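Condition check, works on paper, Sýkora bequest
Kirklow store, Nov 23, 2018
Checked by Zinhle Le Roux, comments by Vratislav Kollár (VK)

Scope: prints and drawings in plan chest 2. Framed works are on a separate sheet.

## A. Store

- [x] Door seal intact, no daylight at threshold
- [x] Lux reading at chest height below 50 with work lights on
- [ ] Humidity logger downloaded. *Battery flat. Last good reading is from May. Replace before next check. VK*
- [x] Insect traps dated and in position
- [x] Nothing stored directly on floor

## B. Plan chest

- [x] Drawers run freely, stops fitted
- [ ] No drawer overfilled. *Drawer 4 holds up to 60 sheets and catches at the back. Move the large lithographs to drawer 7. ZLR*
- [x] Labels agree with register
- [x] Insured value on register cover agrees with schedule (£2,352)

## C. Sheets

| Item | Creasing | Staining | Hinges | Action |
|---|---|---|---|---|
| Kistura, harbour study, ink | lower left corner | none | sound | none |
| Kistura, two boats, ink | none | slight, verso | one lifted | rehinge |
| Grosto, lithograph, signed lower right | top edge, old | foxing, margin only | sound | none |
| Grosto, lithograph, unsigned | none | none | missing | interleave, rehinge |
| Grosto, lithograph no. 77 | handling dents | paint offset, verso | sound | photograph verso |

*Offset on no. 77 is dry and stable under the loupe. Do not attempt to reduce it. The old valuation of £1,320 assumed a clean back and should be marked as superseded. VK*

*Signature on the third item is pencil, not in the plate. Register amended. ZLR*

## D. Packing materials

- [x] Tissue unbuffered for the ink drawings
- [x] Folders buffered, one sheet per folder
- [ ] Old brown card removed. *Two pieces left in drawer 6, both acidic. VK*

## E. Small items and handling kit

- [x] Loupe, bone folder and tweezers returned to tray
- [ ] Pencils only at the bench. *One ballpoint found. Removed. ZLR*
- [ ] Artist's seals and ink stones housed singly. *See note below.*

The seals are still wrapped together in one box and have begun to chip at the edges. Each needs its own compartment, shallow enough for the piece to be lifted out without tipping. A small drawer unit would do, of the sort sold for cosmetics, where a round compact has a drawer to itself and the bottles stand in an open compartment lower down. Line each drawer with inert foam before use and number the fronts to match the register. VK

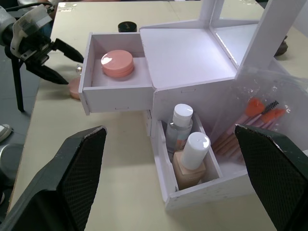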